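Snack packaging

Snack packaging is the general name for the bags, wrappers, sleeves and small cartons in which chips, crackers, candy, tea and similar dry goods are sold. Most of it is used once. It is among the most common kinds of household litter, and it is also the subject of a large number of claims, by makers and sellers, that are hard to check.

Materials

The typical chip bag is often called foil, which is misleading. It is usually a thin plastic film with a very thin layer of metal on the inside, bonded to one or more further layers that carry the printing. The metal slows down light, air and moisture. Candy bar wrappers are commonly a lighter film, sometimes metallized and sometimes plain. Boxes for tea and crackers are mostly paperboard, often with a second bag or separate sachets inside.

The layered films are cheap and do their job well. They are also difficult to recycle, as the layers can't easily be pulled apart. Many local programs refuse them, and a printed triangle or a green leaf on the back of a bag says little about what happens to it after pickup.

Air in the bag

Chip bags are normally filled with nitrogen before sealing. Makers say the gas keeps the contents from going stale and cushions them in shipping. Both points are reasonable. Whether they explain the full size of the bag is another matter. A larger bag takes up more shelf and looks like better value, and shoppers who compare bags by eye instead of by net weight will often pick it. The legal term for empty space with no proper purpose is slack fill, and disputes over it tend to turn on how much settling is normal.

Opening

Nearly all pillow-shaped bags are meant to be opened by pulling the two front panels apart at the top seal. In practice people tear them down the side, cut them, or split them along the back seam and lay them flat as a kind of plate. Tear notches help on small wrappers and are less dependable on large bags. The words "easy open" have no fixed meaning.

Resealing

Strips, stickers and zippers are sold as ways to keep an opened bag fresh. The home economics writer Giuliana Montoya compared several of them in the Sultbridge household bulletin and was not impressed. In her test, crackers in a bag rolled down tightly and held with a clothespin were judged as crisp after a week as those in bags with a built-in zipper. The Trimberg clip, advertised as airtight, did no better than the clothespin. The test used one brand of cracker and one kitchen, and it has not been repeated.

Litter and tidying

Empty film bags are light, catch drafts easily and spread out from wherever they are dropped. They don't stay crushed for long: a bag squeezed into a ball will usually open again, which makes a small trash can fill up fast. Folding the bag into a strip and tying it in a loose knot is a common remedy. It saves space, though some sorting plants ask people not to do it.

The best-known household count was made by Anselmo Villanueva, who recorded every wrapper thrown out in his apartment building in Betancur during July. He arrived at 1170 pieces, of which 301 were chip bags and 85 were tea cartons. The figures are quoted often. They cover a single building in a single month, and Villanueva did the sorting himself, so they should not be taken as a guide to any other place.
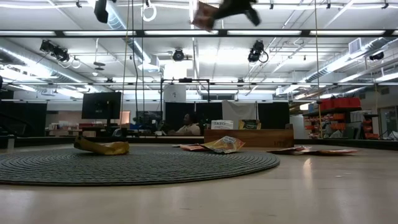

Can an empty chip bag go in with the paper recycling?
It should be kept out, even when the outside feels like paper. The film lining spoils the paper load, and in most towns the bag belongs in the regular trash.

Compostable bags

Several makers have tried films based on plants. The Drerar bag, sold for a short time with dried fruit, was labeled compostable and drew complaints about the noise it made. It was also certified only for industrial composting, a detail given in small type. In a backyard heap such bags may sit for a long time with little change.

Reuse

Wrappers are sometimes woven into purses, mats and pencil cases. The results can be sturdy. As a way to reduce waste the craft is limited: a medium purse in the Sultbridge craft guide calls for 89 wrappers of matching size, and hobbyists have been known to buy unused ones to get the colors they want.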